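June, late evening

Got in at 8 and had the room to myself until Akosua Ametepe came at ten. Switched on the arm, let it run through its joint check, and wrote the task on the whiteboard: flowers into vase. We have been putting this one off since the spring because the pot and the vegetables were easier.

Started with hand guiding. You put the arm in free mode, hold it near the wrist and walk it through the motion while it records. I did 16 of those before lunch. My shoulder is sore tonight. The trouble with guiding by hand is that I push harder than I think I do, and the path comes out lumpy. On playback the arm copies every lump. Akosua watched two of them and said it moved like someone carrying a tray through a doorway.

After lunch we changed over to the Hinero controller. It is slower to learn but my hands are out of the way and the recordings look cleaner. The grip button is still too sensitive. I set the closing force down twice and wrote the new value on the tape on the side of the case, so I don't have to look it up again.

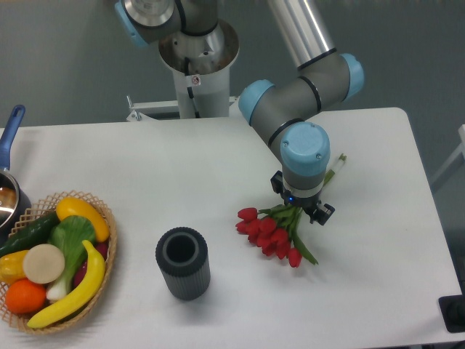 The hard part is the turn. Picking up is fine most of the time if I come straight down on the stems. Then the wrist has to rotate so the stems point at the floor, and that takes it close to the joint limit, where it stops dead and I have to back out. Akosua's idea was to start the rotation early, during the lift, and not save it all for the end. I tried it her way for the rest of the afternoon and only hit the limit two more times.

Getting the stems over the opening is mostly a matter of where I stand. From the chair I can't judge the depth at all. I stood up, moved a step to the left, and it was much better. I should note where my feet go. If the next person does it from the chair they will have the same bad hour I had.

Kevin Bermúdez called at four to ask how many we had. He wants 3000 across all the tasks for the Medve project before anything gets trained, and he wants the failed ones kept and labeled, which I had been deleting. So the morning's misses are gone. I told him. He was fine about it, but asked me to write the rule at the top of the log, and I did.

Also had an argument with Akosua, a mild one, about pauses. I stop before I grip because I want to look. She says the robot will learn to stop there too. I said it might be good if it did. We left it at that and she is going to record a set with no pauses so we can compare.

Backed up to the Telleck drive before leaving. The copy took so long that I ate my sandwich standing next to it.

Tomorrow: ask about the grip button, mark the floor with tape, put the vase in more places on the table. It was in nearly the same spot for most of my runs today. Bring the other shoes.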